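Toy Library in Brurkalach to Reopen Wednesday With Longer Hours

The toy library on the ground floor of the Mansour Building in Brurkalach will reopen Wednesday after a closure for sorting and shelving work, with later hours and a new loan period.

Families will be able to borrow for three weeks at a time. The old limit was two weeks, and parents had asked for a change in a survey handed out at the desk last winter. Each child's card is good for two items. Puzzles with missing pieces no longer count against a card, as long as the missing piece is reported when the puzzle comes back.

The library holds some 2000 items, most of them donated. They include ride-on cars, train sets, dress-up clothes, board games and a large section of toys for babies and toddlers. During the closure, staff went through every shelf and withdrew 135 toys that were broken, incomplete or past cleaning. Usable parts were kept in labeled bins for repairs.

"We had boxes that hadn't been opened in years," said Treasa Ó Dubhghaill, who manages the library. "Some of it was very good. There was a marble run still in its bag. Some of it went straight out the door."

Toys are now arranged by the kind of play they are meant for. Under the old system they were shelved by the age printed on the package, and donated toys that came without a package were often put wherever there was room. The new sections are building, pretend play, music, games, outdoor and busy toys, the last being a catchall for anything with buttons, dials, sliders or doors to work.

Each toy has a card tied to it or tucked into its bag with a list of its parts and a note on batteries. Borrowers supply their own batteries and are asked to take them out before returning a toy. A screwdriver is available at the desk for battery covers, and staff will open a cover for anyone who asks.

Ó Dubhghaill said the busy toys are the hardest section to keep on the shelf. Grandparents borrow them ahead of visits, and two local day care centers, Sinau and Grolance, take several home at the start of each month. Day care centers will continue to have their own cards, with a limit set by the number of children enrolled.

The section also takes the most work. Every button is pressed and every slider moved before a toy goes back out, and hard plastic is wiped down with soapy water and a soft brush for the seams. Toys with carrying handles are checked for cracks where the handle meets the body, a spot that tends to go first when a toy is dropped.

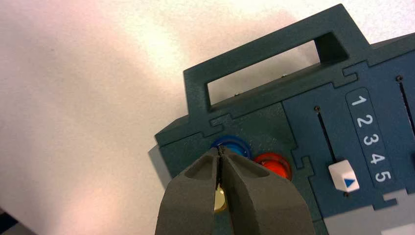
Toys that fail the check go to a repair table at the back of the room, where they wait for the monthly repair evening. Anyone who can solder, sew or glue is welcome to help. Tools are provided. The next repair evening is set for June, with the date to be posted at the desk.

Donations will be accepted again once the library reopens. Staff are looking for wooden train track, large floor puzzles and musical toys in working order. They are not taking stuffed animals, car seats, helmets or anything with a cord longer than a child's arm. Donors are asked to bring toys to the desk during open hours and not leave them in the entryway overnight.

Toys borrowed before the closure can be returned at any time during the first three weeks after reopening without a late fee. Borrowers who have lost a part should bring the toy in anyway, Ó Dubhghaill said, as there is a fair chance that a match can be found in the parts bins.

The library will open at 10 a.m. Wednesday and stay open until 7 p.m. Regular evening hours will be offered twice a week, and the full schedule is posted on the front door. Membership is free for Brurkalach residents. New members need to show proof of address and fill out a one-page form, and cards are issued the same day.

Street parking is available behind the building. Strollers can be left inside the side entrance, which has a ramp.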